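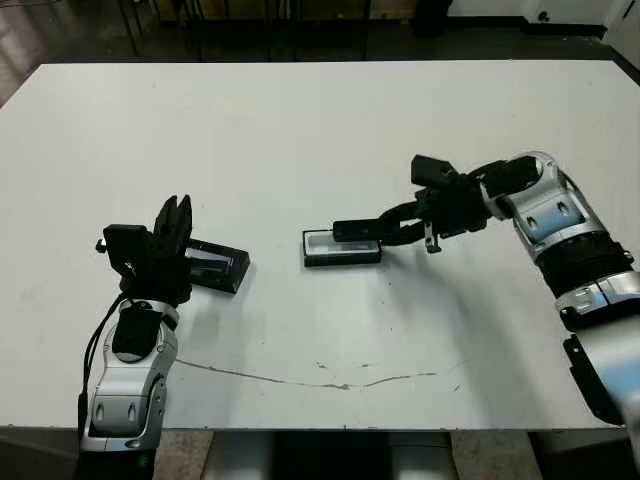 Two black trays with clear lids on a white table

I have been meaning to write about my keyboard for months now, and it keeps getting pushed back because every time I sit down to do it I end up playing something instead (which I suppose is a sort of review all by itself). So, with a cup of tea going cold beside me at 8 in the evening, let me try to get it all down.

My old keyboard was a Fusurel, the flat quiet kind that came bundled with a desktop, and I was fond of it for years. Then in September I joined a little strategy league run through Mistuvley, and I started losing matches I felt I should have won. I kept hitting the wrong unit group. My pinky would drift, the keys all felt the same, and by the time I noticed, my whole army was wandering off toward the wrong end of the map. Maddening!

A few people in the league chat swore by the Myklebust, a smaller board with no number pad and a proper click to it, so I saved up and bought one. The first week was awful, I won't lie. I typed like I was wearing mittens, and my ranking slid from just over 2000 down to 1154, a place I had not seen since my first season. I very nearly put the old one back.

But I stuck with it – mostly out of stubbornness – and somewhere in the second week my hands caught up. Having the mouse closer in made the biggest difference to me, more than the switches, more than the fancy lights I turned off on day one. My shoulder stopped aching after long sessions too, and I had put that down to getting older.

I'm back up past where I started, and there's a Skullurcombe map night coming up where I plan to try for 3000, though my poor defense on the river maps may have something to say about that. If you have tips for holding the north crossing early on, please leave them in the comments. I read every one, even if it takes me a while to answer.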